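How to sort out a bin of old wooden blocks

Posted 7/15/26 in Wernach Workbench

Every household that has ever contained a child also contains a bin of wooden blocks, and the bin is always heavier than you remember. Ours says Drollo on the lid and held 200 blocks when it was sold. It holds fewer now, plus a sock. If you want to pass yours on, or just want them fit to build with again, set aside an afternoon in July when you'd like an excuse to stay indoors.

What you need

A table with a white or very pale top, or a sheet of white poster board
Two cloths, one damp and one dry
A drop of dish soap
220-grit sandpaper, a small piece
Something with a lid for the keepers

Step 1. Tip out a handful at a time

Do not upend the whole bin. I know it's satisfying. You will spend the next ten minutes under the couch, and you'll find things there that are a different tutorial entirely.

Step 2. Look at each block on its own

Pick one up and set it down on the white surface where the light is good. Colored paint hides a lot against a dark table, and a pale one shows it up. Look at the top, then turn it and check the sides, because the side in shadow is where the old crayon lives. Run a thumb along the edges too. Softly rounded is fine. Sharp or splintery goes in the sanding pile.

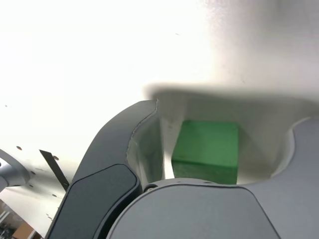

Green cube, flat top toward the light.

Step 3. Wipe, don't soak

Wring the damp cloth until it's barely doing its job. Wipe each face, dry it right away, and leave the block on a towel overnight. Wood that has had a bath swells, the paint lifts, and you end up with a lumpy heirloom. The dishwasher is also a bath. I asked, on behalf of my own laziness, and the answer was a chipped yellow cylinder.

Step 4. Sand only what snags

Two or three light strokes along the grain. You are taking off a splinter, not refinishing a dining table. If bare wood shows afterward, leave it bare. Matching old toy paint is a hobby for people with more shelves than I have.

Step 5. Line them up

Before anything goes back in a box, push the cubes together in a short row, sides touching. Gaps show you which ones have swollen or been chewed out of true, and a row of mixed colors also tells you quickly if you've been mixing sets. We had Rudik blocks in with the Drollo ones for years, just different enough in size to bring down every tower past the fourth floor. I had blamed the builders.
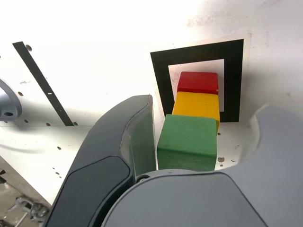 Small spots and scuffs are not a reason to reject anything. Blocks get banged together for a living. What I pull out is anything cracked, anything with paint coming off in flakes, and anything that rocks when you press on a corner. Those go in the trash or become doorstops, depending on how sentimental the household is feeling.

Step 6. Box them by shape

Sort by shape and forget color. Color sorting looks wonderful until someone under five opens the lid. Cubes on the bottom, long pieces on top, and the odd arches wherever they'll agree to go.

If you end up with extras, offer them to somebody whose bin is also short. Keep the sock.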